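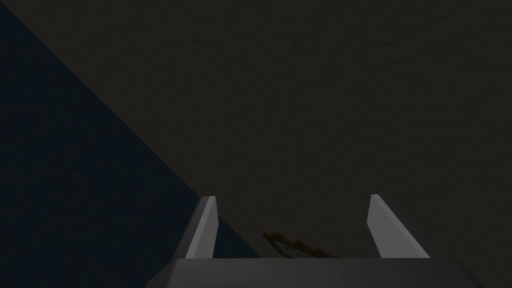
Dollevow Matte Wall Paint in Dusk Brown: two coats, they said

Rating: 3 out of 5

I don't trust paint that comes with a story. The Dollevow can has a long one, printed all the way round, to do with evening light and the comfort of old houses. What I wanted was a flat brown for a small den that gets sun until mid-afternoon and needs to be dark enough for movies after that. I had used Evance in the hallway and was happy enough with it, but the store had stopped carrying the deeper colors, so Dollevow it was.

The claim on the front is full coverage in two coats. I gave it four. To be fair, I was going over a pale yellow, and dark colors are known for needing more work. But then say so on the can. After the second coat I could still pick out every roller lane when the lamp was on, and the corners looked like somebody else had done them. The third coat fixed most of it. The fourth was for the wall behind the couch, where I had been stingy.

It goes on thick. That sounds like a plus until you are trying to cut in along a ceiling with a two-inch brush and it starts to drag. I thinned it a little for the edges, which the label says you can do, and got on better. The smell was mild and had gone by the next morning with the window open.

Color: darker than the chip, and grayer. In daylight I would call it a warm brown. With one lamp on, it goes close to charcoal. I don't mind that, but if you are buying it because the chip looks like cocoa, get a sample pot first and try it in the room at 8 at night.

Now the part that costs it a star. "Scuff resistant" is a generous phrase. I moved a bookcase in February, when the paint had been up for three weeks, and the corner left a shiny streak at knee height. Wiping it with a damp cloth made the streak wider. I ended up dabbing fresh paint over it, and the patch shows if you stand by the door. The Cabrera eggshell in my kitchen takes far worse than that – though it is an eggshell, and it bounces light around, so it would be no good in a den.

The other star goes for the lid. It bent the first time I pried it up and never sealed properly again. I moved the leftovers to a Plorkel storage jar, which I had to go out and buy.

Would I use it again? For a ceiling, maybe, or a bedroom wall that no one leans on. Not in a hallway and not anywhere near a dog. The finish does look good when it has been left alone, with no glare at all on the wall facing the window. I just wish they had spent less on the can and more on what's in it.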